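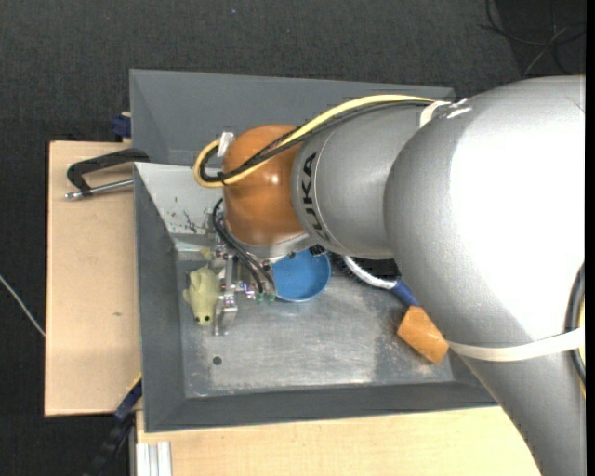 Bin Contents Technician (part-time, fixed term)
Prorkholm Object Library
Posted February 6, 2019
Reference 234

Summary

Flirnex is hiring one technician for the Prorkholm Object Library. The library holds household goods, toys and tableware that are lent out in sets to test groups and product designers. The technician prepares the sets, loads them into metal bins, checks them on return and keeps the item records. The contract runs to the end of September and may be extended.

Duties

Load bins according to a written packing sheet. A typical sheet calls for a mix of soft and rigid items, such as a toy animal and a bowl, placed directly on the bin floor with no liner.

Record item number, color, weight and condition for each object before it goes out and after it comes back. Weights are entered in grams.

Inspect toys for split seams, loose parts and surface tackiness. Inspect bowls and cups for chips, scratches and warping. Pull any item that fails and write a short note stating the fault.

Clean returned items by the method listed on the item card. Wipe bins inside and out. Surface wear on bin floors is acceptable; raised burrs and sharp edges are not, and must be reported the same shift.

Relabel shelves when stock moves. The Erow shelving system uses a row letter followed by a bin number. Training on it is given in the first week.

Order replacements when stock of an item falls below the level on its card. Orders go through the Hijazi supply desk and need a shift lead's approval.

Working conditions

Work is done standing at a bench or beside the bins, with frequent bending and reaching. The floor is concrete. Lighting is bright and there is glare from bare metal surfaces; tinted safety glasses are supplied on request. Closed-toe shoes are required. Loose sleeves, lanyards and rings are not permitted at the bins. 

Requirements

High school diploma or equivalent.
Able to lift 13 kg from floor to bench height without help.
Able to tell apart close shades, including pale yellow, pale green and off-white. A color vision check is part of the interview.
Basic spreadsheet skills: sorting, filtering, entering data without changing the column format.
Legible handwriting. Item cards are still filled in by hand.

Useful but not required

Stockroom, museum store, toy library or returns desk experience.
Experience with calibrated scales.
Forklift certificate.

Hours and pay

Shifts are four hours, morning or afternoon, fixed by the month. Pay is hourly on the Flirnex technical scale, grade two. Travel between the library and the Hijazi supply desk is paid time. Parking is free. There is no canteen; a refrigerator and microwave are provided.

Selection

Shortlisted applicants take a practical test lasting 100 minutes. Applicants load one bin from a packing sheet, check one returned set against its cards and find the errors in a printed stock list. Calculators are allowed. Phones are not.

To apply

Send a resume and a cover note of no more than 200 words to the Flirnex hiring office, quoting the reference number. State which shift you prefer and your earliest start date. Do not send photographs or copies of certificates at this stage. Applications by post are accepted if they carry the reference on the envelope. The posting stays open until the position is filled.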